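Laundry room walk-through, Monday, August 13, 2018

I do this one twice a year, once in February and once in the dog days, and I write it up the same way I talk, so bear with me. Mervyn Inskip asked for "a few comments next to the boxes this time." Mervyn, you asked for it!

**Key:** [x] fine, [ ] needs doing, [~] fine for now but I'm keeping an eye on it

## Before touching anything

- [x] **Breaker labeled.** Washer and dryer each have their own line in the panel, in my handwriting, still readable.
- [x] **Outlet cover tight.** No scorch marks, no wiggle.
- [x] **No extension cords.** There was one last time, for the iron. Gone now – thank you, whoever did that.
- [~] **Light over the folding spot.** Works, but takes a second to make up its mind. I'd swap it before winter.

## Water

- [x] **Supply hoses.** Braided Verkent ones, put in last year. I ran my thumb along both and looked for rust at the crimps. Clean.
- [x] **Shutoff valves turn.** Both of them, all the way closed and back. The cold one was stiff in February, so I'd worked it a few times then and it's much happier.
- [ ] **Drain hose clip.** Missing! The hose sits in the standpipe just by its own weight. It's a cheap plastic clip from Wallner and I'd like it on before the next big wash day.
- [x] **Leak alarm.** The little Pletent puck screamed when I put a wet finger on it. So did I.
- [~] **Water heater setting.** Okay, but somebody nudged it up. I put it back where we agreed.

## The washer itself

This is the part I always spend too long on. Door first: open it all the way, look at the glass, look at the latch, then get a flashlight on the rubber and pull the folds back with your fingers. I found a bobby pin and a bit of gray fluff, and no tears. The hinge doesn't sag, and the door closes with one push (if you ever have to lift it to get it to catch, stop and tell me, don't just lean on it).

While I'm on doors, my one nag is about baskets. Pull the basket right up to the washer when you load or unload, that's what it's for, but then move it. A basket in front of an open door is a shin-breaker for the next person through, and sleeves and pant legs hanging over the side are worse, because they catch a foot or get shut in the seal.
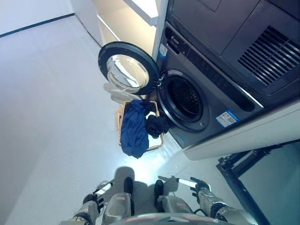

So please, everything tucked in before you pick the thing up. I'm saying it in the comments because I said it out loud in February and then tripped on a bath towel myself the very same week.

- [x] **Drum.** Spun it by hand, no scraping, no grinding.
- [x] **Pockets reminder.** Taped up again with fresh tape.
- [ ] **Lint and coin filter.** Due. I got as far as laying down an old towel and then the phone rang. Mervyn, could you?
- [x] **Level and steady.** Pushed on the corners, no rocking. Ran a spin with a half load and it stayed put.
- [~] **Smell.** A tiny bit musty. Leave the door cracked after the last load of the day and I think it'll clear up.

## The dryer

- [x] **Lint screen.** Cleaned, washed with dish soap, dried, back in. 
- [ ] **Vent duct.** I only got the brush up to 7 feet in, and it came back furry. It needs the long rods, and I'd love help with that.
- [x] **Outside flap.** Opens when the dryer's running, closes when it isn't. No nests.
- [x] **Stacking hardware.** Tight. I checked every screw I could reach and gave the top unit a gentle shove.
- [x] **Easy to reach.** I can get to the controls without a stool, though I'm tall. Shorter folks should use the step with the rubber feet and leave the wobbly one alone.

## Floor, shelves and the stuff on them

- [x] **Floor.** No puddles, no soft spots, nothing sticky. It does get slick with a drip of detergent on it, so wipe as you go.
- [~] **Shelves.** Solid, but the heavy jugs have crept up high again. Heavy goes low, folks.
- [ ] **Pestix ant bait.** Found it right beside the clothespins. It needs to go in the locked cupboard with the bleach.
- [x] **Fire extinguisher.** Needle's in the green, pin's in, and nothing's stacked in front of it.

Four boxes still open: clip, filter, duct, ant bait. I'll pick up the clip on my way home and put the receipt in the drawer.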